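Desk by the window – how do I stop the afternoon glare without living in the dark?
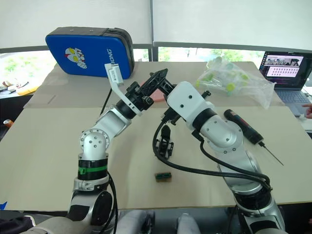

Home & Workspace > Light and Windows

Posted by fombyfan, 15th October

We moved into a rental in Wirkton in June and I've got my work table right under a big window that gets the sun from lunch onward. By 3 I can barely read my laptop. I tried pulling the blinds all the way down, but then I need the lamp on and it feels like a basement in here (and I get a headache anyway). The lease says no drilling into the window frame. Has anybody found something that cuts the glare but still lets me see the trees? I'd like to keep it under 30 dollars if I can.

kassab_corner

Turn the table first! It's free. You want the window to your side, so the light comes across the desk and doesn't bounce off the screen or hit you in the eyes. I had mine facing the glass for 2 years and thought I needed new glasses.

If you still get glare after that, get a light-filtering roller shade on a tension rod. No screws at all, it just wedges inside the opening. Mine is the plain Minance one in off-white. Measure the inside width at the top AND the bottom before you order – my window is wider at the bottom and the first shade I bought stuck. Pull it halfway in the afternoon and you keep the lower half of the view. Also turn your screen brightness up, people forget that one.

tuesdaysoup

just get curtains

porchlight_gal

I'd second moving the table, but if the room's too narrow (mine is) look at static cling film. It goes on with soapy water and a squeegee and peels right off when you move out. I did 2 panes in an evening. Get the lightly tinted kind, the frosted stuff will kill your view completely. One warning: check with your landlord if you have double-pane windows, some film makers say not to use it on those. I bought the wrong kind first and had to send it back, so read the label before you cut anything.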